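Bedding moisture notebook
February 24, 2020

Stilness duvet, second fill. Carrying on from the last entry, where the fill had clumped along the foot end and the numbers were not worth keeping. The new one is the Rarkow wool blend at 700 grams, sewn through in squares so it can't slide down. The ticking is the same as before. I want to know how fast it gives up moisture into an ordinary bedroom, with the heat on and the door shut.

Setup

Room is Stan, the one with the better radiator. Heat went on last night and was left alone. Room air was at 40 percent when I came in and I took that as the starting point. I don't trust the radiator dial, so the setting is marked on tape and is not to be touched until the series is done.

Humis loggers were charged and checked in the salt jar before use. One of them read high again. I have pulled it and put a strip of masking tape across the face. Please don't put it back in the drawer with the good ones -- I lost most of an afternoon to it in August and would like to not do that twice.

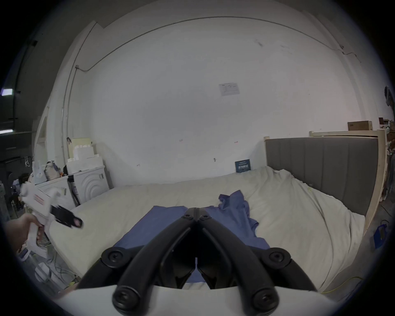 Bed in Stan.

Placement of the loggers: one under the duvet at chest height, one between the sheet and the mattress pad, one on the shelf by the door for room air. I also had one on the floor for the first hour but it just followed the shelf logger and I stopped writing it down.

The damp source is the same as last time, the cotton pad in the open-mesh pouch, wetted and wrung to weight. Weigh it on the small scale. The big one drifts with the tray on.

First run

Pouch in, duvet over, door shut. The logger under the duvet climbed quickly and then leveled off at 56 percent, which is lower than the old fill got to under the same pouch. It stayed there with very little movement. The logger below the sheet lagged well behind and was still rising when I stopped.

I don't want to read much into the lower ceiling yet. It could be the wool taking up water, or it could be the quilting lines leaking air, since they are thin where the needle went through. The weight of the duvet before and after will say more. It needs to go on the hanging scale in the same cotton bag both times, and I forgot the bag on the first weighing, so that figure is crossed out.

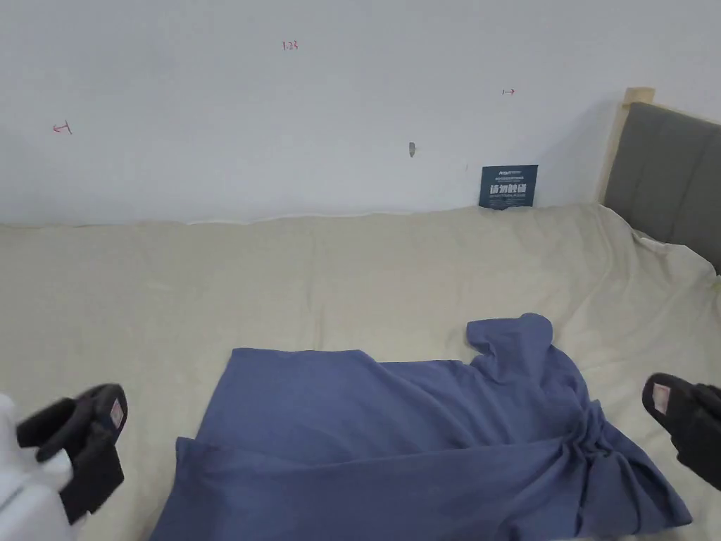 Wall behind the bed, 1.23 mark at the top.

Draft check: held a strip of tissue along the wall side and at the door. No movement at the wall. A little at the door, low down. Rolled a towel against the gap for the rest of the day. If anybody repeats this, use the towel from the start or the shelf logger will wander whenever the hall door is opened.

Paint near the headboard side has a small mark in it. Filler is in the cabinet if someone has time. Not urgent.

Second run

Same again after airing the duvet over the rail for the whole of lunch.
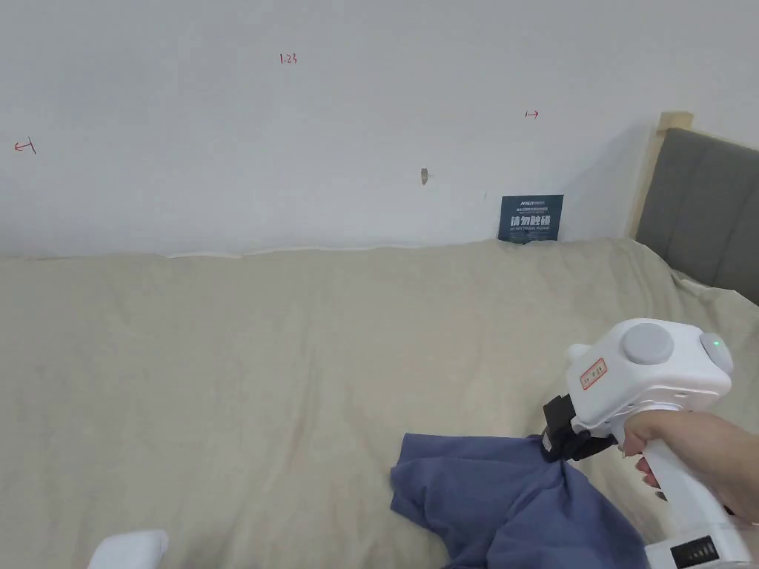 Recovery is the part I care about most. A duvet that soaks up a lot at night and is still heavy the next evening is no good to anyone, and the old fill was exactly that. So the second run was mostly about what happens after the pouch comes out: duvet left flat, then duvet folded back, reading each logger every six minutes. Folded back was faster, no surprise. What I had not planned for is how clothing left on a bed would change it. People do leave it there, and a crumpled T-shirt like the blue-gray one on the sheet makes a thick little patch that could hold damp under it. That should be its own run, with a shirt weighed dry and a logger directly beneath it.

The logger below the sheet never got back to the room figure before I shut down. Left it logging overnight. Battery should last.

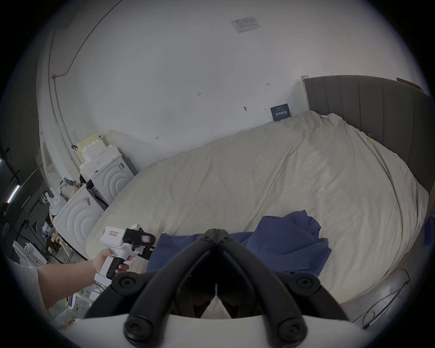

To do

Download the overnight file before moving anything.

Reweigh the duvet in the bag, first thing, before the heat is turned up.

Ask Rarkow whether the wool was washed with a softener. It has a slick feel compared with the swatch, and a softener would change the uptake.

Send the bad logger back to Humis with the salt jar readings printed out.

Shirt run: cotton first, then a blend. Same pouch, same position.

Order masking tape -- the last roll is nearly gone.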